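Section 4. Moving a Resident Between Bed and Wheelchair

4.1 Before you begin

Read the resident's care plan and confirm the number of staff required. Residents who weigh more than 100 kg must be moved with the Stalteo hoist described in Section 5.

Note: Staff who have not completed the Falano transfer course may assist but may not lead a transfer.

4.2 Procedure

1. Tell the resident what you are going to do and wait for a reply.
2. Place the wheelchair alongside the bed, on the resident's stronger side.
3. Apply both wheelchair brakes and the bed brakes. Push lightly against each to test it.
4. Swing the footrests out of the way.
5. Lower the side rail and adjust the bed until the resident's feet will rest flat on the floor.
6. Help the resident to sit on the edge of the bed. Allow a short rest - dizziness is common at this stage.
7. Fit the transfer belt over clothing, never against bare skin.
8. On an agreed count, help the resident to stand, turn and sit.
9. Return the footrests to position before releasing the brakes.

Caution: Do not lift a resident under the arms. If the resident begins to fall, guide the person to the floor and call for help.

4.3 Records

Enter the transfer on Form 11. Report damaged equipment to Kipchumba Mbwambo, Brodport site office, extension 47. 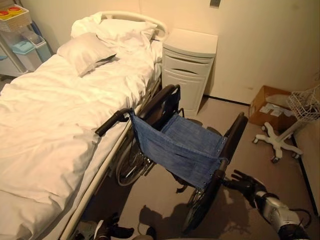
Figure 4. Wheelchair alongside the bed.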